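Flestano Long-Handle Sash Brush Set: Review After One Season

By Laine Mockus

I paint interiors for a living, mostly older houses with a lot of trim. I bought the three-brush Flestano set in the spring and used it through July on window sash, baseboards and one very long stair rail. I paid $38 for the set at a paint counter in town.
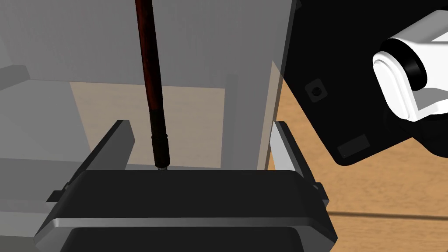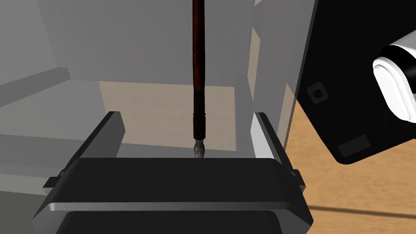
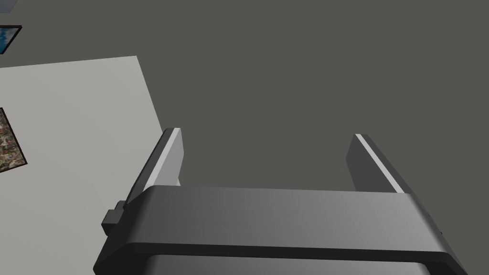

What you get

The set has a 1-inch, a 1.5-inch and a 2-inch brush. All three are angled and have a synthetic filament blend. Each one comes in a folded card keeper with a hook-and-loop tab. There is also a small steel comb, which I lost in the second week and did not miss, as I already own two.

The handles are longer than what I normally use. I compared them with my old Dunmore brushes and the Flestano handles stick out past the heel of my hand by a good couple of inches more. That matters on a ladder, where you can hold the brush near the end and reach the top of a casing without moving your feet. It gets in the way inside a closet or behind a toilet.

Cutting in

The 2-inch brush is the one I reached for most. It holds a decent amount of paint and lets it go evenly. On a flat wall with a satin finish I could pull a line a little longer than my forearm before going back to the pail. The tip stays together if you load the brush partway and tap off both sides. If you wipe it on the rim of the pail, the tip splits and you get two thin tracks next to each other.

The 1.5-inch is stiffer than I expected. On the first day I thought it was a bad one, so I opened a second set to check, and that one was the same. It loosened up after a few washes. I would use it on primer first and save the finish coat for later.

The 1-inch is a good brush for muntins. The house I did in June had twelve-pane windows on the front and I did every one with it. It is small enough to get into the corner where the putty meets the wood, and it doesn't flood the glass if you go easy.

Oil paint

I only used oil on the stair rail and the front door. The brushes did fine. There were some marks in the door panels, but I was working in the heat with paint that was setting up fast, and I had not thinned it enough. I sanded with 305 paper between coats, the house number of a sheet I get from Faston, and the second coat laid down smoother.

If most of your work is oil, I would still buy a natural bristle brush. My Ement oval leaves a better surface on doors than anything in this set. It also costs more than half as much as this whole set by itself.

Shedding

Every new brush sheds a little. I spin mine and slap them against my palm before the first use. The 2-inch lost around 20 filaments on the first job and almost none after that. The 1-inch lost a few. The 1.5-inch did not shed at all that I noticed.

Washing

Water-based paint comes out with warm water and a little dish soap. I wash until the water runs clear, comb it out, spin it and put it back in the keeper. The keepers are the weak part. They are plain card and they get soft. Two of mine had come apart at the fold by the end of the season, and I went back to wrapping the brushes in brown paper with a rubber band.

Paint does creep up toward the ferrule on the 2-inch. There is a gap in the middle of the head where it collects, and you have to bend the filaments open with your thumb under the tap to get at it. I let that go one evening and the next morning there was a hard spot in the center. Brush cleaner took most of it out.

Handles and hanging

The finish on the handles has held up. There is a chip on the 1-inch from being dropped on a concrete step. My hands get sweaty in summer and the handles were a bit slick toward the end of the day. A wrap of tape fixed it on the 2-inch, and I left the other two alone.

There is a hole at the end of each one, big enough for a nail. I hang mine with the bristles down so the water runs away from the ferrule.

How it compares

The Dunmore brushes cost more one at a time and the keepers are better. They also hold more paint. I have a 2.5-inch Dunmore that I bought in 2000 and still use for primer, though it has worn down to a stub. I can't say whether the Flestano will go that long. After one season the 2-inch has lost a little off the point and the other two look about the same as when I got them.

For a person painting a room or two at home, the set is plenty of brush. For a crew, I would buy the 2-inch and the 1-inch separately if your store splits them up. Mine does, but the price for two comes out close to the price for all three.

Good: long handles, sharp tip on the 2-inch, a proper small brush for window work.
Bad: card keepers, slick handles, stiff 1.5-inch out of the package.

I bought a second set for the van and I will keep using them on latex. The Ement stays in the box for doors.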